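4.3 Preparing the visitor demonstration

1. Start the Lenent controller and log in with the operator account.
2. Load the Kanska room model from the Demo folder. Loading is complete when status code 134 clears.
3. Open the wrist view on the visitor display.

Note: The operator display must stay on the joint panel. Do not mirror the two displays.

4. Send the Open command and wait for the prompt.
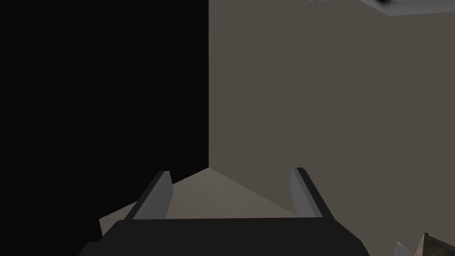 Visitor control is limited to the hand pad on the Lirnonik console. Set the speed limit to 489 before handing over the pad; the default of 1,000 is for operators only. Confirm in the wrist view that both fingers stand apart with nothing between them, and use the vertical corner line where the dark wall meets the lighter one as the aiming reference. Ask the visitor to keep this line between the fingers during the first exercise.

5. Press Enable on the pad. Each visitor turn ends after 2 minutes.
6. Press Reset between turns. The model returns to the saved start pose.

Caution: If the Begović arm is connected to the same controller, set its key switch to Local before step 5. Pad commands are otherwise sent to the arm as well as the model.

7. At closing, save the session log and disable the pad.

Revised Aug 21, 2019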